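Visit to the Lillton Furniture and Upholstery Fair
Report for members, September

The association's fall visit took members to the Lillton fair, held once again in the former tram depot on the north side of town. The fair filled 86 stands over two halls, with an added program of talks in the old ticket office. Our party numbered 11, and most stayed for the full day.

The first hall was given over to frames, springs and fillings. Several makers had brought half-finished armchairs so that visitors could compare webbing and spring units side by side. Members spent the better part of the morning at the Prilleck stand, where a three-seat frame had been built in ash and left bare on one side. Staff answered questions on joint glues and delivery times with patience. Lead times for small orders remain long, and members who need frames before the holidays were advised to order early.

Fabrics occupied the second hall. Navumeck showed its new range of woven upholstery cloth in 103 shades, a large share of them grays, oatmeals and soft greens. The cloth is sold by the full or half roll, and cut lengths are offered only through dealers. Our members considered the heavier weaves well suited to waiting rooms and libraries – places where seating has to stand up to daily use. The paler shades drew more debate, chiefly over cleaning. Sample books may be borrowed from the association's office for two weeks at a time.

At 2 p.m. the party attended a talk by the Mokgethi workshop on repairing foam cushions without replacing the cover. The speaker explained how to open a back seam, trim a worn core and wrap it again in batting so that the front edge keeps its round shape. Handouts ran out before the end, and the workshop has agreed to send further copies by mail.

Catering was limited to one counter, and the line at noon was long. Parking was well marked, though the walk from the east lot is uneven and may be hard for some visitors. The organizers reported 381 visitors by midday.

Members wishing to join next year's visit should give their names to the office before the end of spring. Travel costs will be shared as before – receipts from this visit are still being collected. 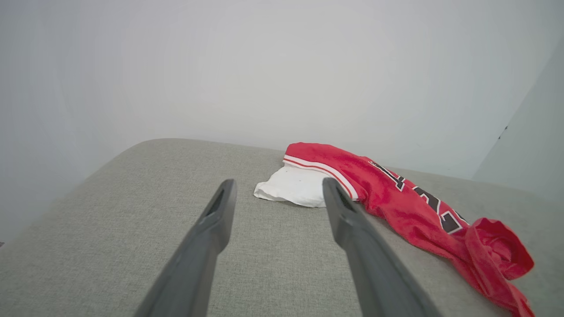

Seat cushion in light gray woven fabric with a rounded front edge.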